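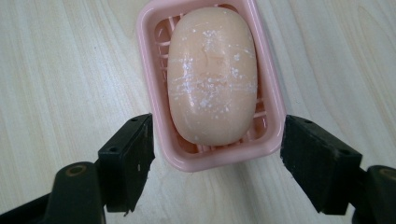 How do I stop a bar of soap from going soft and chalky in a slatted dish?

Let the bar dry out completely between uses, keep the slots in the bottom of the dish clear, and leave enough room under the dish for the water to get away. The chalky white marks are usually dried soap and minerals from the water, and they rinse or rub off without hurting the bar.

Arkera Home & Bath Help Desk
Ticket 400
Product: Sosa soap dish, pink
Also mentioned: Skina bar soap, peach; Brodum tray
Status: Solved

Opened by Leandro Urrutia, Tuesday, 8:15 am

Good morning, and sorry in advance for the length of this, my wife says I can't order a sandwich in under a page.

I bought the pink Sosa dish back in June together with a few of the peach Skina bars, and I want to start by saying I like them both very much. The dish is a cheerful little thing and the color of the soap next to it makes the sink look like somebody decorated on purpose. So please don't read this as an angry letter!

My trouble is in two parts. First, the face of the soap gets white, chalky streaks and flecks on it. They mostly run across the bar, with some dots off to one side, and they sit right over the part where the stamp is, so between the white stuff and ordinary wear I can hardly make the stamp out anymore. The other end of the bar stays smooth and clean. Second, the underside turns to jelly. I pick it up in the morning and it leaves a good spoonful of itself behind on the slats, and then the slats fill in, and the little slots at the end fill in too, and after that I think the dish is more of a bathtub than a drain.

I had no such problem with my old dish, but my old dish was a saucer, and I'll admit I wasn't paying attention to it.

Is it the soap, the dish, or me? I'm prepared to hear that it's me.

Leandro Urrutia

Reply from Arkera support, Tuesday, 9:40 am

Hi Leandro,

Please never apologize for a long message, they're much easier to answer than the ones that just say "soap broken." We're so glad you like the color combination, and I think we can sort out both halves of this.

The white first, as it's the easier one. When soap meets hard water, some of it turns into a pale, chalky film, and when suds dry on the bar they leave streaks as well. Skina bars are fairly rich, so they lather a lot and leave more behind on the surface than a thin bar would. It's harmless and you can go on using the soap just as you have been. Wet the bar, rub the marked side with your palm for a few turns, rinse, and set it down. If some flecks are stubborn, a damp washcloth takes them off. I wouldn't scrape with a knife, you lose more soap than you'd think and you leave scratches that collect more of the same.

The stamp is pressed in quite lightly and it does fade with washing on every bar we sell, so that part isn't a fault.

For the soft underside, could you tell me a few things?

Where does the dish sit, and what is it sitting on?
How many people use the bar, and how close together?
When you rinse the dish under the faucet, does the water run straight out through the slots or does it stand there?
Is the bar left in the same position each time?

No rush on any of that. Have a nice morning!

Reply from Leandro Urrutia, Tuesday, 12:20 pm

Well, that is a relief about the white stuff. I rubbed it with a washcloth on my lunch break (I work from home, I didn't drive back for soap) and most of it came away. We do have hard water here. The kettle is a disgrace.

Now your questions, in the order you asked them, more or less.

The dish lives on the bathroom counter, right beside the faucet, and I have it sitting on a folded hand towel. I put the towel there so it wouldn't slide and so the drips would have somewhere to go, and I was rather pleased with that.

Four of us use it. Mornings are a relay race. I would guess the bar gets picked up and put down again before it has had a minute to itself, and then again in the evening when everybody comes in from wherever they've been.

The water stands. I ran the faucet into it after reading your message and it filled up like a boat. Then I poked at one of the slots with the corner of a business card and a plug of soap came out, and after that it drained better through that one, though the rest were still slow.

And yes, always the same position, lengthwise, same side up. It only fits one way, the bar being nearly as long as the dish! I suppose I could flip it over. That had not occurred to me in all these weeks.

Is the towel the villain? I have a feeling about the towel.

Leandro

Reply from Arkera support, Tuesday, 1:05 pm

Hi Leandro,

The towel is a good part of it, I'm afraid. The slots in the Sosa open downward, so the water has to be able to drop out of the bottom and go somewhere. A folded towel soaks up the first few drips nicely, then it stays damp against the base all day long, and the air under the dish never gets a chance to dry anything. Once the slots clog on top of that, the bar is sitting in a shallow puddle and softening from below.

What I'd do, and I'd do it this evening if you have ten minutes:

1. Take the soap out and stand it on its long edge on a clean plate, somewhere airy. Leave it for 24 hours. It will firm up nicely, and you'll need a different bar in the meantime.

2. Put the dish in a bowl of warm water and let it soak until the leftover soap turns slippery. Warm from the tap is plenty. Please don't use boiling water on the plastic.

3. Go along the gaps between the slats with an old toothbrush, from above first and then from underneath. The row of slots at the end is the part people miss, so give those a few extra strokes.

4. Rinse, hold it up to a window, and look for gaps you can't see light through. Brush those again.

5. Dry the dish and put it back on the bare counter, without the towel, a hand's width farther from the faucet than it was.

After that, flip the bar each night when the last person is done with it. A household of four keeps a bar pretty busy, so if you have a second Skina in the cupboard, try taking turns, one out and one resting. They both last longer that way.

If the bare counter gets too drippy for your taste, there are a few ways around it and I'm happy to go into them.

Reply from Leandro Urrutia, Wednesday morning

Toothbrush operation complete. I will not tell you what came out from under there, except that I could have made a whole new bar out of it, and my youngest asked if we could. (We did not. It is in a jar. I'll come back to the jar.)

Holding it up to the window was a great tip. I'd have sworn it was clean, and then there were three slots with no light in them at all. Another round with the brush fixed that. When I run water in now it goes straight through and onto the counter, and there you have my next question: the drips. The counter is a pale wood top, it marks easily, and I was hoping not to trade a mushy bar for a ruined counter. I wipe it, but I am one man.

I see on your site there is a Brodum tray. Would that fit under the Sosa, or am I going to recreate my towel in a more expensive form?

Also the jar. Is there any use for soap scrapings?

Leandro

Reply from Arkera support, same day, 11:30 am

Hi Leandro,

Three dark slots is a very respectable score for a first pass, believe me.

You're right to look after a wooden counter. The Brodum would do it. It's a low tray with four small feet on the inside, and the Sosa rests on those, so there's a space between the dish and the wet part. The water collects in the tray and you tip it into the sink when you think of it — once a day with four people, I'd say, or it will start to get cloudy. It's a separate purchase and I don't want to talk you into one, because a saucer with a couple of rubber bumpers stuck to it works on the same idea. It sounds like you may still own a saucer.

As for the jar, yes, keep it! Scrapings are perfectly good soap. Cover them with hot water, let them sit overnight, stir, and you have a soft hand soap for the kitchen or for rinsing out socks. It thickens as it stands, so add more water if it gets hard to scoop. I keep one under my own sink. Use it up within a couple of weeks, as there's nothing in it to preserve it once the water goes in.

How is the bar today?

Reply from Leandro Urrutia, Wednesday evening

The bar is a new man. It came off the plate hard as a river stone on the one side and only slightly tacky on the other, so I gave it a little longer. It's back in the dish now. I've appointed my daughter Chief Flipper and she takes it seriously, there's a drawing on the mirror with arrows.

I did find the saucer. I also found rubber bumpers, left over from a cabinet door, 70 of them in the packet and I had used two. So the Sosa is up on its own little stilts and the counter is dry for the first time since June. I'll hold off on the Brodum until I get tired of looking at the saucer, and knowing my wife that will be decided for me by the weekend.

A few white flecks are back already on the top of the bar, and now that I know what they are I find I don't mind them. The stamp I've given up on.

Thank you for your patience with all this. You can close the ticket. If the soft soap goes wrong I'll open another one.

Leandro Urrutia

Closing note, Arkera support

Cause: slots blocked with soap, dish standing on a damp towel, bar not drying between uses. White marks are hard water and dried lather, no fault found with dish or bar.
Fixed by: soaking and brushing the dish, raising it off the counter, resting the bar for a day and turning it nightly.
Parts sent: none.
Follow-up: customer may ask about soft soap in a jar. Please answer kindly and at length.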